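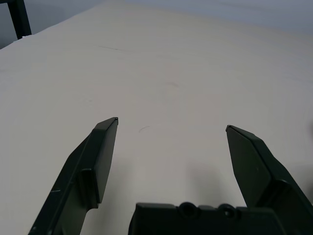

台面罩布多久需要拆下来洗一次?

日常使用的话,每4周拆洗一次就够了,中间有污渍用湿布局部擦拭即可。做裁剪、打包这类掉屑多的活,每10天抖一次灰。

首页 产品 台面与罩布 配件 售后 联系我们

产品 > 工作台 > 素面工作台 > Hosov 676

Hosov 676 素面工作台(浅灰白)

Hosov 676 是一张宽台面的通用工作台,台面满铺浅灰白色罩面,哑光,无花纹,无印字,无刻度线。适合分拣、叠放、打包、裁纸、小件组装,也可以当作拍摄小物件的底台。颜色略偏冷,在均匀的光线下看是带一点灰的白,和纯白打印纸放在一起能看出差别。介意色差的客户请先索取色样,色样免费,每个地址限寄一份。

为什么做成素面

早先的 Cordeiro 系列台面印有浅色方格,方便对齐。用过的客户里,做服装和纸品的喜欢方格,做小零件分拣的普遍反映看久了眼花,浅色垫圈落在格线上不好找。Hosov 676 因此取消了所有印刷。需要方格的客户可以继续选 Cordeiro,两个系列的台架通用,罩面也可以互换。

罩面

罩面为整张。四边向下包过台沿,在台板背面用压条固定。压条为卡扣式,徒手可以拆装,第一次装建议两个人配合,一人拉平,一人扣压条,从中间往两头扣。装好后用手掌从台面中心向外抹一遍,有鼓起的地方松开最近的一段压条重新拉。

罩面可以机洗,水温不超过三十度,不要漂白,不要烘干。晾到完全干透再装,潮着装上去,干了以后会绷得过紧,边角容易起皱。熨烫请用低温,从背面烫。

罩面不耐刀。裁切时必须另加切割垫,直接在罩面上下刀造成的划痕不在保修范围内。热熔胶枪、电烙铁也请放在支架上使用。

台架

台架与罩面分开发货,通常会晚到一两天。台架到货后先把四条腿立好,再放横撑,螺丝全部带上以后再逐个拧紧。地面不平的,转动腿底的调节脚,调好后锁紧螺母。放在墙边使用时,台板与墙面之间留出5厘米,拆换罩面时手能伸进去。

台架分固定高度和可调高度两种,下单时请在备注里写明。可调款需要先清空台面再调,不要带着货物升降。

清洁

浮灰用软毛刷或干布。铅笔印用白色橡皮轻擦,彩色橡皮会留色。圆珠笔和油性笔的痕迹用少量酒精点在布上擦,擦之前在背面包边处试一下。咖啡、茶水尽快吸干,不要来回抹。胶带残胶可以用同一卷胶带反复粘掉,效果比用溶剂好,也不伤表面。

胶带长期贴在台面上做定位标记的,八月这类高温天气里容易留胶,建议每周换一次。

配件

备用罩面,浅灰白,与原装同色。不同批次会有轻微差异,两张台子并排使用的请一次订齐。

压条,整套四根,也可以单根购买。

调节脚,整套四只。

Grorkano 切割垫,半透明,铺在罩面上不打滑,用完卷起收纳。折叠存放会留下折痕。

客户反馈

Glória Henriques:买来打包瓷器用。台面不反光,看釉面上的小裂很方便。颜色比我想的冷一点,但是看习惯了。罩面洗过两次,没有缩。

Jamie Tapley:装压条那一步说明书写得太简单,我一个人弄了快一个钟头,后来看到网页上说要两个人。台子本身稳,没有晃。

Unnur Kárason:我们在 Cultthorpe 的分拣间换了一批。以前的木台面总有毛刺挂袋子,现在没有这个问题。希望能出深灰色,白色的小塑料件放在上面不太显。

客服回复:深灰色罩面正在打样,定下来以后会在本页更新。赶时间的话可以先用深色切割垫垫在下面。

送货与退换

台板较大,无法进入窄电梯的楼宇请提前告知楼层和楼梯转角的宽度。送货到门口为止,不含上楼和组装,需要上楼的由客服另行报价。

签收时请当面打开包装的一端,检查台板四角。角部有磕碰的,在送货单上写明并拍照,我们补发台板,不需要退回整套。罩面拆封后未下水的可以退换,下过水的不退。

有关组装的问题请联系 Danilo Cabrera,批量订购和索取色样请联系 Clementina Matos。来信请注明型号和台架款式,备用罩面的订单还请附上原订单号,方便核对批次。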